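Finding the cause when a gripper drops flat parts: a step by step guide

Written by Teodoro Tovar

In February our cell started to drop parts. The job is simple: the arm takes a small flat piece, carries it over the table and lays it in an open tray. It did this for weeks without trouble. Then on a Thursday the operator found pieces on the table, and by the afternoon the arm was stopping with a grip fault every few minutes.

I spent too much time on this fault, and most of that time I was looking in the wrong place. I write the steps in the order I should have followed them. Our cell is called Jellutow, the controller software is our own and is called Drikidska, so the names of the screens will be different for you. The method should be the same for most small arms with a multi-finger hand and a wrist camera.

What you need

A laptop with access to the controller log
A feeler gauge or a strip of thin paper
Lint-free cloth and isopropyl alcohol
A lock and tag for the main switch
Ten pieces of the part, taken from the same box the robot was using
A notebook

Step 1. Stop the cell correctly

Do not only press pause. A paused arm still has power in the motors, and a grip fault can clear by itself and the program continues. My colleague Camacho had his hand near the tray when the fault cleared, and the arm moved 11 centimeters before he hit the stop. He was not hurt. After this we changed the rule: nobody reaches inside before the main switch is off and locked, also when the job is only to pick up a fallen piece.

Before you switch off, save the log. On our controller the last part of the log is kept in memory and is lost with the power. I lost the first two faults in this way.

If the hand is still holding a piece, open it from the panel at low speed over the table, then switch off. Do not pull the piece out by force. The fingers have small gears and they do not like it.

Step 2. Write down where the piece was lost

There are four moments when a drop can happen, and they have different causes:

At the pick: the fingers close but the piece stays on the table.
During the move: the piece is lifted and falls on the way.
At the tray: the piece arrives but lands in a wrong position.
After the release: the piece sticks to one finger and is carried out again.

Ask the operator, but also look in the log. Our operator said "it falls on the way," because this is where the pieces were lying. The log said something else. The finger position was correct until the arm came down to the tray, and only then the fingers closed too far, as if there was nothing between them.

Step 3. Check the fingertips

With the power locked, clean every fingertip with alcohol and look at the surface. A shiny spot means the tip has lost its texture. Then push the strip of paper between two opposite tips and close the hand manually. If you can pull the paper out easily on one side, the tips are not parallel.

Our tips were a little dirty but parallel. I cleaned them, started the cell again, and it ran well for 20 minutes. I told everybody it was repaired. Please do not do this. A fault that comes and goes needs a long test.

Step 4. Check the grip force

Open the force page and compare the limit with the value in your last good backup. In Drikidska the force is not in newtons. It is a raw motor value, and ours should be 600. It was 600. I increased it anyway, and this made the problem worse, because a flat piece held only by its edges turns when it is pressed too hard. Put the value back if you do not see an improvement in ten picks. Do not leave many small changes in the program behind you.

Step 5. Compare the taught position with the real tray

Now switch on in manual mode, with reduced speed and with the enabling switch in your hand. Move the arm to the position above the tray and stop there. Look from the wrist camera and also with your eyes from the side.
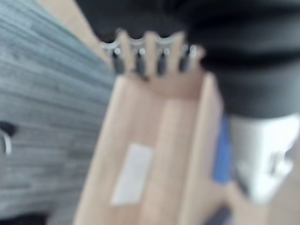 The wrist camera is very close to the work and on our cell the near objects are out of focus, so do not use it to judge a gap of one or two millimeters. It is good for a rough check of direction: is the long side of the tray going the same way as the hand, and are the fingers on the correct side of the end wall. For the small distances use the feeler gauge.

On our cell the mistake was in the height. The program went down to an encoder value of 2,077 for the release, but the old backup had 2,560. Somebody had taught the position again after the tray was exchanged for a lower one, and later the first tray was put back. With the wrong value the fingertips touched the wall on the way down. The contact opened the hand a little, the piece slipped, and then the fingers closed on air. Sometimes the piece stayed caught and fell later, when the arm was already going back over the table. This explained what the operator saw.

Step 6. Correct it and test for a long time

Restore the old value, or teach the position again if you do not trust the backup. Then:

Run five cycles at low speed without a piece.
Run ten cycles at low speed with a piece.
Run at normal speed for at least one hour, with the guard closed.
Save a new backup and write the tray type in its name.

During the low speed cycles listen at the moment when the hand comes down. A light contact with a wall makes a click that you will not hear at full speed.

Step 7. Make the same fault impossible, or at least difficult

We use trays from Tirno in two heights and from above they look the same to me. Now each height has its own program, and the arm makes one slow touch on the tray wall at the start of the shift. If the measured height is different from the expected one, the program does not start and the panel shows which tray is expected. It costs a few seconds.

If you cannot program a touch check, put a colored mark on the tray and the same color on the program name — it is simple, but we used it for two weeks and it was enough.

If the fault is still there after step 6

Check the cable at the wrist. Bend it gently by hand in manual mode and look if the finger position jumps on the screen. Check also the screws between the hand and the flange. I have seen one arm where two of them were loose, and the drops there looked almost the same in the log.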